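How do we change the shift roles once the arms do part of the packing?

Posted in Workplace Help, Wednesday, December 11, 2019

Inna Sydorenko
I'm a team lead at the Virholm site. We pack meal kits, and two stations on the Orero line are getting arms that move the vegetables into the pots. At the moment two people work each station, one loading and one checking. Management says no jobs are going, but they haven't said what the loaders will do. The crew keeps asking me and I have no answer for them. Has anyone been through this? I'd like to know what changed in the first few months, and whether pay grades moved. We have 8 loaders on my shift, and most of them have never done anything else here.

Salehi_nights
We got ours in September. Get the new duties in writing before the start date. Ours were "to be confirmed" for five weeks and two good people left. 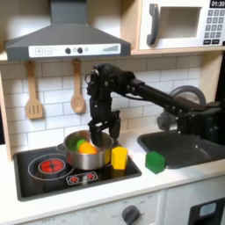 Who clears the arm when it drops something?

Whoever is named as station operator for that shift, and it should be on the rota. At our place it was left open at first, so the checker ended up doing it on top of the normal work.

Volodymyr Hnatiuk
I moved from loader to operator at Jedora last year, so this is from the floor side. The loading itself went away for most of us. What came in was setting out the items at the start of a run, watching two stations at a time, stopping the arm and restarting it, and writing up every stop. In the first month we logged 284 stops. The next month it was 209. Plenty of those were items lying too close together.

The work is easier on the shoulders and harder on the attention. I was more tired after a shift than I expected. We asked for a swap every two hours and got it, and I would ask for that early.

On pay, operators went up one grade here after the training was signed off. Checkers stayed where they were and they were not happy, with reason. If your checkers will be picking up stops too, raise it now.

Training was almost 5 days, on shift. Make sure nights get the same as days.

packer77
same thing here but they didn't change the grades at all. ask your rep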